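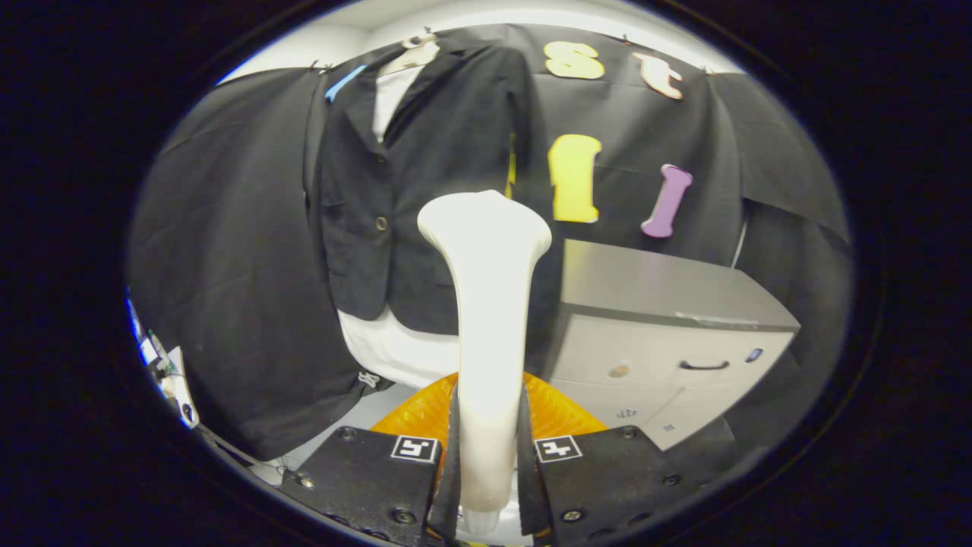 The white piece, upright between two black fingers.

Hi, I'm Assunta, and I run the Kindero summer music week up in Grirndale. I'm looking for cellists! Our next session is in March, and I'd love to fill the low end of the orchestra before I start worrying about violins (there are always plenty of violins).

You don't need a conservatory background. If you can read bass clef, hold your own in a section and stay cheerful through a long rehearsal, I want to hear from you. We'll be playing two string serenades plus a new piece by Osvaldo Longo, who'll be there all week to change his mind about the tempos. Deok-su Hwang coaches the cellos, and he's a patient, funny teacher — I took lessons from him myself and still use his warm-ups.

Tuition is $100, lunches included. Housing is extra, but I keep a list of local families with spare rooms, so ask me early. The hall seats 78, so the final concert feels pretty cozy. Bring your own stand and a rock stop, please, the floor is slick.

To apply, send me a recording of anything slow, plus a few lines on what you've been playing lately. A phone recording is fine. I need everything by 5th October, and I'll write back to everyone, yes or no. Bassists, you can write too — I've got one spot left!

Assunta Costa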